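Notes from the Mistanar sewing room
January 2, 2025

Happy new year to you all, and thank you for the lovely cards, which are still strung up over the kettle because I can't bear to take them down! I hope you had a good rest and that somebody else did the washing up for once.

A lot of you have written to ask about cutting out. It comes up every winter, I think because people are given a nice length of cloth for Christmas and then are frightened to put the scissors in. I was just the same. I had a piece of blue wool in a drawer from October until well after Easter, and I used to take it out and stroke it and put it back again. 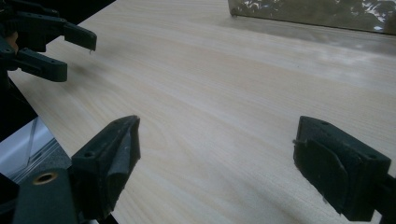
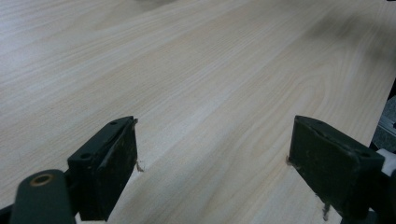

Fabric needs a rest before you cut it, and if you take one thing from this newsletter I'd like it to be that. Wash it the way you mean to wash the finished garment, press it, then lay it out flat overnight and leave it be. A pale, plain wooden surface with a smooth finish does very nicely, though do run your palm over it first, as one rough spot can pull a thread in anything fine. Evdokia Koutsoukos, who taught me to cut, wouldn't let us near the pins until the next morning, and we grumbled about it terribly – but her skirts hung straight and ours soon did too.

When you do come to pin, find the straight grain of the cloth and measure from it to the arrow on your pattern at both ends. If the 2 measurements don't match, shift the piece and try again. It's fiddly, I know, and worth a cup of tea halfway through.

The beginners' skirt class starts again this month, with room for 12 of us, and the Kikusura pattern is included in the price. We also have more than 200 remnants to clear from the back shelves, mostly cottons and a few good linings, so bring a bag and have a rummage before you go home.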